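Saturday and evening helpers wanted for our glassware room

Trenine is a small shop and hire store for tableware, and we're looking for two people to join us from November. If you like nice glasses, odd glass racks and the quiet satisfaction of a table that's been put back in order, please read on!

We have 2,000 pieces on the shelves at the moment, most of them stemmed glasses in every colour you can think of (orange is having a very good year). They go out for weddings, suppers and village hall dos, and then they all come home and need sorting. That's where you come in. You'd be checking rims and stems for chips, polishing, hanging glasses upside down on their racks and packing the next day's orders.

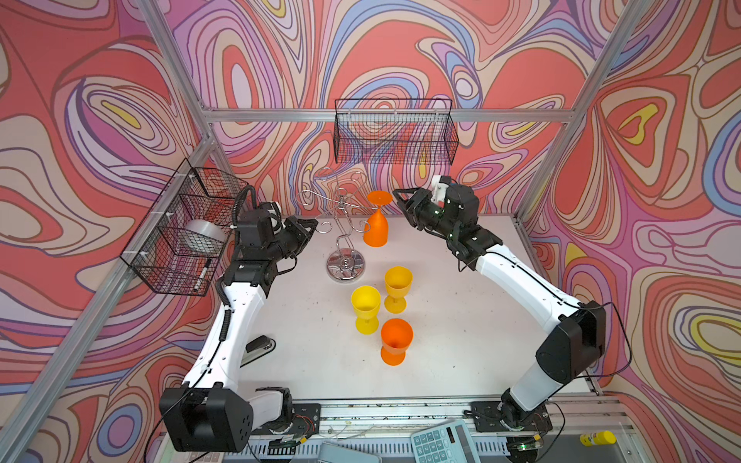 Hanging stemware takes a bit of a knack. You slide the foot in gently, let the bowl hang down and keep your other hand near the rack until the weight has settled. Noeline McPhee will teach you - she's been with us the longest and is very patient with beginners, so don't worry if you've never done it before. Wire racks can be fiddly, especially the twisty ones, but you soon get a feel for them and it's a lovely thing to be good at.

Shifts are four hours, either Saturday morning or two evenings a week from 5.30pm. You'll need steady hands and to be happy on your feet. Crates are packed 30 glasses at a time and we lift them in pairs. Training is paid, aprons and cotton gloves are provided, and staff can borrow from the hire shelves for their own parties, which is a bigger perk than it sounds!

To apply, send a few lines about yourself to Isla Faulkner at the shop, or pop in and ask for her or Rory Moncrieff. No CV needed. Please say which shifts would suit you and when you could start.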